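Learn > How Things Work > Robots > Buying a Robot

How Do People Plan to Buy a Robot?
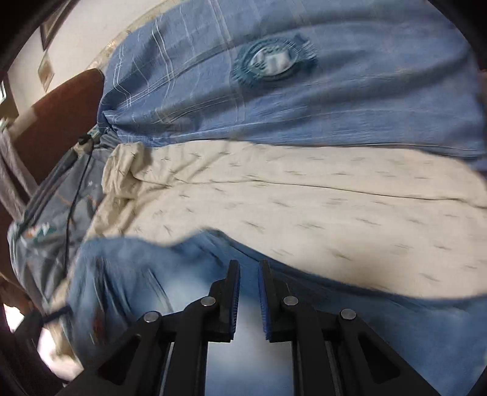 A gripper with two fingers above layers of cloth.

Buying a robot is a bit like getting a pet. You pay for it once, and then you keep paying for the things it needs. People who plan well write all of it down before they spend any money.

Start with the job

The first question is what the robot has to pick up. A box is easy. It has flat sides and it keeps its shape. Cloth is hard. It folds, bunches up and slides over other cloth. The gripper in our picture has ridged pads on the inside of its fingers. Ridges can help a gripper hold on to things that slip.

Make a list

Let's say the town of Drostcombe wants a robot to sort clothes at its swap shop. The shop might write a list like this:

Robot arm, Trorkine: $2000
Gripper with two fingers, Flirker: $366
Spare finger pads, 13 pairs: $923 -- yes, pads can cost a lot!

Add those up and you get $3289. Could you check that on paper?

Why buy spare parts? Pads rub against things all day and wear down. If the last pair wears out and there are no more in the drawer, the robot has to stop until new ones come in the mail.

Costs that are easy to forget

A robot needs a strong table and a plug nearby. It uses electricity. Somebody has to learn how to run it, and that takes paid time. It may need repairs, too. Many buyers keep some money aside for this and don't touch it for anything else.

Try before you buy

Some sellers will lend a robot for a few weeks. The shop could borrow one in July, give it real shirts and blankets, and write down how often it drops them. It could also test a second brand, such as Iturra, with the same pile of clothes. Using the same pile makes it a fair test.

Sometimes the answer is to wait. If people can sort the clothes quickly by hand, the shop may want to save its money for now.

Words to know

Budget: a plan for how money will be spent.
Gripper: the part of a robot that holds things.
Spare: an extra part kept for later.

Shares: 13 | Comments: 0

Contact us | Back to top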